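Looking after the two-hand grippers, my notes after the first months

Posted by Emiliano Sosa, Jun 10, 2023

A reader of this blog asked me how I keep our hand-held grippers in good condition, because his pair started to feel "tired" already in the second month. I began to write him an answer by mail and it became too long, so I put it here. Please excuse my English, I learned most of it from service manuals.

First, what I have. At Wenholm we have one station for recording work with two hands. The operator holds one gripper in each hand and does small jobs on a table, and later the recordings are used for teaching an arm the same job. I don't do the teaching. My part is the station: I set it up in December, I clean it, I repair it, and I get the message when something clicks that should not click.

The grippers came from a small workshop called Proltier. They are good, but they came with a manual of two pages, and one of the pages is a drawing of the box they were shipped in. So almost everything in this post I found by opening things.

The jaws

The jaw movement goes through a small linkage behind the trigger. In our pair this linkage has a pin on each side, held with a clip. The clip is fine. The pin is also fine. But the hole around the pin gets bigger with time, and then the jaw tip has play. At first you don't see it, you only feel it when you try to take something thin, like a paper card. The operator begins to squeeze harder to make up for it, and this makes the hole bigger again, and so on.

My check is simple. I close the jaws on a piece of thin card and pull the card gently with my other hand. If it slides out with the trigger fully pressed, I open the housing. Twice it was only dust on the pads. Once it was the hole, and I pressed in a little brass sleeve, which has held very well until now. I do this check every Monday before the first recording, on both grippers, even when no one has complained.

For the pads I use only a cloth with a bit of water. In January I tried alcohol, and the surface became shiny and hard, and I had to order new pads. Proltier sent them quickly, I must say, but it was my money.

Cables

If I had to guess where most of my hours go, it is the cables. Each gripper has one cable, and it leaves the handle and goes down beside the forearm. The operator moves the hands all day, so the cable bends always in the same place, just where it comes out of the handle. After eight weeks the right one began to lose the signal for a moment when the wrist was turned outward. The left one was without problems. The operator is right-handed, so I think this explains it.

I cut back the bad part, soldered the cable again and put a longer rubber sleeve over the exit. A short sleeve only moves the bend to the end of the sleeve. A long one spreads it out. I also now leave a free loop between the handle and the first fixed point, long enough that the operator can lift both hands to the face without feeling a pull. If the cable pulls even a little, people change how they move, and then the recording is of a person fighting with a cable. 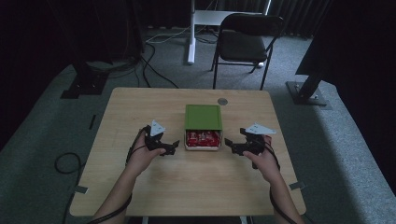

The other end of the cable needs attention too. Before, I had the plugs hanging free, and their own weight was working on the connectors the whole day. Now each plug is fixed with a clamp, and the part that moves is only cable. It took me one evening and I should have done it in the first week.

For the cables on the floor I have no beautiful answer. I tried a rubber channel, but on carpet it walks away when the people step on it. What I do is keep them in the back as much as possible, and once a week I lift every one and look for flat places. A flat place means that somebody stood on it or rolled a chair over it. I mark it with a bit of white paint, and when there is a second mark close to the first, I change the cable.

The marker plates

On top of each gripper there is a white triangular plate, and it must sit always in the same angle to the jaws. This was for me the most difficult part to understand in the beginning. The plate looks like a cheap thing, only a plate, so I was treating it without respect. I took one off for cleaning, screwed it on again, and the whole next day of recording was wrong by a small angle. The jaws in the data were closing beside the object. My colleagues on the software side were very polite about it, but we lost 14 recordings.

Now I follow a few rules with the plates. I clean them mounted, with a dry brush. If a plate must come off, I write it on the station sheet, and after it is on again we run the calibration before anything else. I put a thin line with a scriber across the plate holder and the gripper body, so I can see if it has turned. And nobody carries the gripper by the plate. This last one I had to say more than one time.

The screws of the plate holder are small and go into plastic. I tighten them by hand with a short screwdriver, until they stop, and then no more. I used a drop of weak thread glue on one and I regret it, because the glue attacked the plastic and I found a fine crack the week after. Test your glue on some piece which you don't need.

The table

A table does not sound like a thing for maintenance, but ours gave me trouble. It stands on carpet, and a table on carpet is never really still. When an operator leans on it with the forearms it moves a few millimeters, and after a morning it is not any more where it was in the calibration. I check the position at the start and after lunch. If you have the choice, put your station on a hard floor.

I also look at the light every time before I start. A plate that shines too much on one side is as bad as a dirty plate. We have dark curtains around the place, and when they are properly closed I have the same light in the morning and in the afternoon. When I forgot to close one of them, the tracking was jumping every time the sun came out, and I spent half a day searching the fault in the gripper. I had the housing open already!

Small objects with a lid are the hardest test for the whole setup, in my experience. One hand must hold and the other must slide, and if one gripper has play in the jaws, the lid goes crooked and stops. So when I have finished a repair I don't trust my card test alone. I ask the operator to open and close something with a lid several times and tell me which hand feels worse. They always know it before the numbers do.

Spare parts

I keep one drawer for this station. In it are 19 spare screws of the small kind (I started with a full bag, the carpet ate the others), two sets of pads, a spare cable for each side already cut to length, the brass sleeves, and one complete trigger assembly which I bought from Zarero when they closed their old stock. The assembly is not exactly the same, the spring is softer. I would use it only to finish a day.

What I don't have is a spare plate holder. Proltier says the next batch comes in autumn. Until then I am careful.

To the reader who wrote me: I think your "tired" feeling is the hole around the pin, or hard pads. Do the card test on both sides and send me what you find. If it is the pin, I can write down the size of my brass sleeve, but measure yours first, because I am not sure that all the grippers were drilled the same.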